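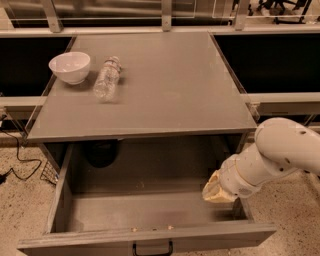

Birhane syndrome

Birhane syndrome is an inherited condition in which a person feels thirst much more weakly than most people do. Those who have it make urine normally and have healthy kidneys, but they can go a whole day without any real wish to drink, and many of them grow up believing that everyone else is just a bit fussy about water. The condition runs in families, and it is usually mild, though it can become serious in hot weather or during a fever.

History

The syndrome takes its name from the Birhane valley, where the family doctor Eckhard Grube noticed that several of his older patients, all of them cousins of one kind or another, kept coming in with high levels of salt in the blood. He kept careful notes for many years – some of them on the backs of appointment cards – and passed them on to the geneticist Noura Abou Jaoude when he retired. She and her colleague Obaidul Mridha went on to collect saliva samples from 937 people in the valley and in the nearby town of Dellstead, and found that 180 of them carried the same small change in a stretch of DNA that helps switch on a gene in the brain.

Inheritance

A single copy of the change, from either parent, is enough to dull the sense of thirst, so each child of a carrier has an even chance of receiving it. How strongly it shows itself varies a good deal, even between brothers and sisters raised at the same table. Muammer Dursun has suggested that a second gene softens the effect in some families, but a later study of 532 carriers did not settle the matter one way or the other.

Daily management

There is no medicine for the condition, and most people do very well with plain habit. Carriers are generally taught to drink at set times, with meals and before bed, and to take in extra fluid when they are ill. Soups, stews and juicy fruit all help, which is welcome news to anyone who finds glass after glass of water a chore.
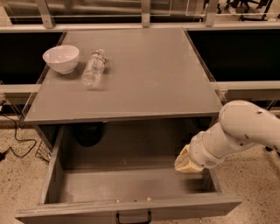

A bowl and a water bottle. Food and drink both count toward daily fluid intake.

See also

Thirst
Dehydration
Genetic carrier
Family history (medicine)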